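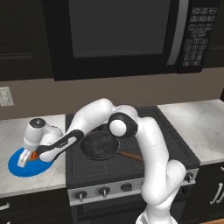 *Ivone Vasconcelos | speaker notes, revised December 26, 2021 | slides by Thaís Vasconcelos*

# Kitchen exhaust in shared-shaft buildings

Talk runs 25 minutes plus questions. Slide numbers in brackets. Text in bold is on the slide and should not be read out.

## Opening [1–3]

Start with the complaint log. The most common entry at Mornach is "I can smell the neighbors' cooking." The second is "the hood is loud and does nothing." Both come from the same pressure problem, and the talk is about that problem.

Define the scope early. We are dealing with apartments where the kitchen hood discharges into a vertical shaft shared with the floors above and below. Recirculating hoods are out of scope. So are single-family houses with a short duct through the wall.

**The rated flow of a hood is measured at the outlet with little or no duct attached.** Stay on this line for a moment. Most of the people in the room select hoods from a catalog, and the number in the catalog is the number they write on the drawing.

## Where the flow goes [4–7]

Slide 4 is the fan curve. Explain the axes: flow across the bottom, static pressure up the side. A fan does not deliver one flow. It delivers whatever flow matches the resistance of the system it is connected to.

Slide 5 adds the system curve. Resistance rises with the square of flow, near enough for turbulent duct flow. Doubling the flow takes four times the pressure. Point to the crossing and say "operating point" once. Then use that term for the rest of the talk.

Slide 6, sources of resistance, in the order the air meets them:

- grease filter, clean
- grease filter, after months of use
- hood outlet and any reducer
- flexible duct, with its bends
- backdraft damper
- shaft pressure at that floor

Flexible duct deserves an extra minute. Stretched tight, it performs acceptably. Left slack above the cabinet, the corrugations close up and the bore sags. The installer cuts it long to make the connection easier and pushes the spare length into the cabinet. Every duct over the planned length that we opened at Mornach had been fitted this way.

Slide 7 is the reducer. Going from a larger outlet to a smaller duct raises velocity, and pressure loss follows velocity squared. Do the arithmetic on the board if there is one. If not, skip it and refer to the handout.

## Shaft pressure [8–11]

The shaft is not at outdoor pressure. In winter the column of warm air inside it is lighter than the air outside, so the shaft pulls at the bottom and pulls less, or pushes, near the top. Wind at the terminal adds or subtracts. Other hoods running at the same time push air in and raise the pressure for everyone else.

**A fan in one kitchen can reverse the flow in another.** This is the point people will remember, so show it slowly. Slide 9 builds in stages:

1. All hoods off. Slight updraft in the shaft.
2. One hood on, low floor. Shaft pressure rises at that floor and above.
3. Several hoods on at dinner time. Pressure at the upper floors exceeds room pressure.
4. Any idle kitchen on those floors with a stuck or leaking damper now receives air from the shaft.

Expected question: why not fit a stronger fan? Answer: it raises shaft pressure further and moves the complaint to another apartment. Tenants on the upper floors at Mornach had been buying stronger hoods for years, each replacement making matters worse for the next kitchen along.

Slide 11 is the damper photo set Thaís put together. Grease on the hinge is the usual fault. A second fault is a damper installed upside down, so that gravity holds it open. Spring-loaded dampers avoid this but cost some flow.

## Field work [12–16]

The Bradau housing office gave us access to the tenancy records for 1,421 apartments. From those we selected 51 kitchens for measurement, spread over low, middle and top floors. Work was done in November, when the stack effect is present but windows are still opened now and then.

Method, briefly:

- Flow at the hood face with an Esano capture box, each fan setting
- Static pressure in the duct, one tapping, upstream of the damper
- Shaft pressure relative to the room, hood off, damper closed
- Filter condition recorded before and after cleaning

Say clearly that the capture box adds resistance of its own. We corrected for it using the maker's table and checked the correction on one hood in the workshop. Uncertainty is larger at the lowest fan setting. Do not offer comparisons between individual apartments at that setting.

Slide 14, results by floor. Flow falls with height, and the spread gets wider. Slide 15, before and after filter cleaning. The improvement is largest for the mesh filters and small for the baffle type. Slide 16 is the Cantero hood, the most common model in the sample. It has a steep fan curve, so it holds its flow better against a loaded shaft than the flatter-curve models with a higher catalog figure.

*If running late, drop slide 15 and go straight to 16.*

## Capture [17–18]

Flow is half of the problem. The other half is whether the plume from the pan reaches the hood. Front burners do worse than back burners, always. A shallow hood over a deep range leaves the front burners partly uncovered. Cross drafts from an open window push the plume out of the capture zone before it rises far enough.

Mention make-up air here. A tight apartment with closed windows cannot supply what the hood removes. The hood then pulls from the entrance door, the bathroom exhaust grille, or the shaft itself through other leaks – in the last case the tenant smells the building while running the fan at full speed.

## Recommendations [19–21]

1. Inspect and replace dampers before touching any fan.
2. Shorten flexible ducts, and use rigid duct for the straight runs.
3. Set a maximum hood flow for the building and put it in the tenancy handbook.
4. Where the shaft allows it, install a central roof fan with constant-pressure control, and fit kitchens with motorless hoods.

Item 4 will draw the most questions. The cost sheet is backup slide 3. The central fan must run at all hours, at reduced speed overnight. Noise at the top floor needs its own check, along with access for duct cleaning.

## To fix before the talk

- Slide 5: axis label still in the old units
- Slide 14: top-floor bars are hard to tell apart in gray
- Ask Thaís for the larger version of the damper photos
- Bring the sample damper and a short length of slack flexible duct to pass along the rows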